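Comparing Two Parallel-Jaw Grippers for Tabletop Pick-Up

Project report, second-year robotics lab
Deolinda Amaral, Unai Llorente, Reshma Maluleke
Supervisor: Madalena Barros
24/10/2018

1. What we set out to do

The lab has one arm and two grippers that fit it, the Dradon and the Fourie. Both have two fingers that open and close in parallel. The Dradon is lighter and has narrow fingers. The Fourie opens wider and has its own controller board, which talks to the arm over a serial line. We wanted to know which one should stay on the arm for the spring course, where students pick up cups and small blocks by remote control.

2. Setup

Both grippers used the same wrist plate and the same wrist camera. The operator saw only the wrist view and drove the arm with a hand controller. We wrote the logging script ourselves and called it Flinesley. It saves the finger position, the motor current and one picture for each attempt.

The first week went mostly to cabling. The Fourie cable was too short to let the wrist turn all the way, so we limited the wrist to 90 degrees for both grippers. Aníbal Valente made us a longer cable in April, but by then we had half the data and kept the limit.

3. Attempts

We logged 1,273 attempts in total. Of these, 127 were thrown out for log errors, nearly all from the serial line dropping out on the Fourie. An attempt counted as a success if the object was lifted and held for five seconds.

4. Results

On blocks there was little to choose between the two. The Dradon was easier to place when blocks stood close together, as its fingers fit into smaller gaps.

Cups were different. The Dradon has to be lined up well before it goes down, and operators often touched the rim with one finger and pushed the cup away. With the Fourie the same error usually did no harm. It also squeezed too hard at the default setting, and we had to lower the current limit twice — the second value is the one in the config file.

The wrist camera caused trouble with both. Looking almost straight down into a cup, it is hard to judge height, and all three of us stopped too high at first. 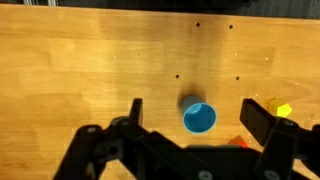

Our choice for the course is the Fourie, with the long cable and the lower current limit. The serial dropouts need to be fixed before then. Reshma has a test script that sends position requests without moving the fingers, and it should be run on the new cable first.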